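Ahonen workshop gets its hand-held gripper working, arm still to come

June 7, 2026

The shared workshop at Ahonen has a working hand gripper. Finished late Friday, after a fortnight of evenings and one lost bag of screws.

Raimo Lappalainen, who started the build on his kitchen table and moved it in when the family wanted the table back, calls it Kirnalis. Two black fingers, a squeeze handle, a small camera looking down between them. You hold it, pick things up with it, and the recordings go to the computer in the corner. Later on, if all goes to plan, an arm does the same jobs with the same fingers.

"The arm is the expensive bit so it comes last," Lappalainen said. "I wanted to know if the hand was any good first."

Total spend so far is 225 euros. Members had set aside 700 for the whole thing, arm motors included, and there was some grumbling in spring over whether that was enough. Still is, from one or two.

The fingers are the third set. First pair bent at the tips when squeezed hard. Second pair were stiff enough but the screws stood proud and caught on everything - cloth, tape, a sleeve. The new ones have the screw holes sunk in so the heads sit lower, and they're squarer and chunkier all over. They take an evening to print, longer if the printer is in one of its moods. 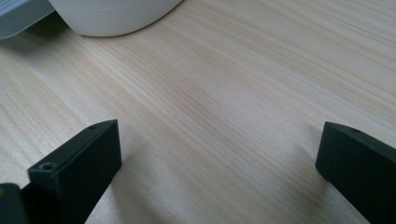 *Kirnalis over the bench, fingers open.*

Pick-up trials began on Saturday morning. Cups, a tape roll, a box of fuses, then smaller stuff. Cups went well. The fuse box slipped twice, and the general view is that the fingers want rubber on the inside faces. Someone suggested bicycle inner tube. Someone else said that had been tried on a diferent project and it left black marks, so a search is on for something cleaner.

Light was the other talking point. Camera picture goes pale when the sun comes over the bench in the afternoon, and the pale bits are where you'd like to see the edges of things. Blinds have been asked for. Till then recording is mornings and evenings only.

The target is 1,000 recorded pick-ups before anyone orders a motor. Lappalainen has a notebook hanging by the bench with a pencil on a string, write down the object and whether it was dropped. Drops count too, he says, please don't leave them out.

Dovance, the workshop's other long-running build (the seed sorter), gives up its half of the bench for the rest of June. It moves to the back room and should be sorting again by midsummer, feeder permitting.

Anyone can have a go with the gripper. Evening sessions start at 7 on Tuesdays, bring something to pick up - nothing wet, nothing with a blade. Drawings for the fingers are in the shared folder under Dadetti, which was the old name and hasnt been changed yet. Print the newest file, the older two are only kept for reference.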